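How to read a candidate's campaign finance report

Updated 6/16/24

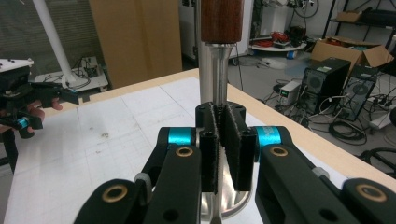 Mwanaisha Odera wrote in to say that the headline total is the only line most people quote, and asked which line she should look at first. Start with cash on hand. The steps below use a simple local filing with a summary page and two schedules. Form layouts differ between authorities, so go by the names of the lines and ignore their order.

1. Check the reporting period
The dates are at the top of the summary page. A report covering a full quarter can't be set against one covering the last few weeks of it. A candidate who declared late will have a short first period. Note the start date before you compare anything.

2. Find the opening and closing balances
The sum is:

opening balance + receipts – spending = closing balance

If it does not balance, look for an amended version. Amendments replace the original but both usually stay online.

3. Separate new money from transfers
Receipts often include money moved from an older committee in the candidate's name. Take this out. In our practice filing, for a candidate called Kimutai Mosoti, receipts are 80,000 and transfers in are 24,000. New money is therefore 56,000.

4. Take out loans
A candidate may lend money to the campaign. It is shown as a receipt and again as a debt. The Mosoti filing has a loan of 20,000, which leaves 36,000 in contributions.

5. Split small and large donors
Small gifts are normally given as one unitemised total. Larger ones are listed on the first schedule with name, date and amount. Sort the list by name before adding it up. The same donor may appear several times, and spelling varies – "L. Rashidi" and "Lilian Rashidi" at one address are probably one person, but check before merging them.

6. Read the spending schedule
Group payments by purpose: staff, print, advertising, fundraising costs. A payment to a firm such as Pullel or Zitow tells you who was paid and may say little about the work. Use the purpose column, and mark vague entries ("consulting") as unclear.

7. Subtract debts
Unpaid bills are on a separate line and are not taken off the closing balance. Do that yourself. Include the loan from step 4 unless it has been forgiven in writing.

Saving your work
Keep one row per report with these columns: period start, period end, new contributions, transfers, loans, spending, closing balance, debts. Save the original PDF beside the sheet. If the filing is later amended, add a new row and leave the old one in place.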